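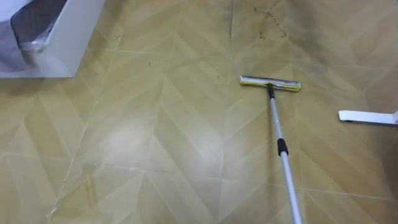 From: Armelle Moulin
Subject: Re: [winum-handbells] Spring piece?

Hello all,

Ifor Gwilliam wrote:
> Has anyone looked at the Seixas arrangement for April? I'm worried
> that 14 bells is too few for it, and the middle page looks fast.

Yes, and I love it! I played through it with the Sternwood ringers last month and 14 bells is plenty, as long as two of us are happy to swap in the low D at bar 19 - I'll gladly be one of them.

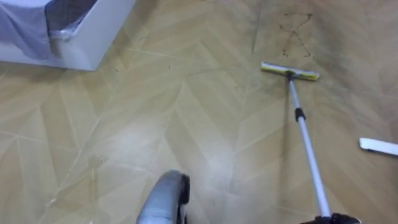 The middle page looks much worse than it is. The tune just passes from hand to hand down the line, so each of us has maybe three notes to worry about, and when it clicks it sounds like water running downstairs. We took it very slowly the first night and had it nearly up to speed by the end of the second.

My one gripe is the copy itself. The Pundilis edition has a page turn right before the big chord at bar 31 (who does that?), so I've been taping the last two sheets side by side. 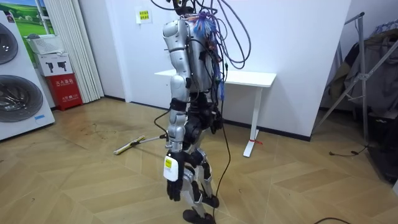 I'd also let that chord ring for as long as it wants to, whatever the marking says. It's gorgeous in a room with a high ceiling.

Ifor, could you bring the spare gloves? Mine have gone through at the thumb.

Armelle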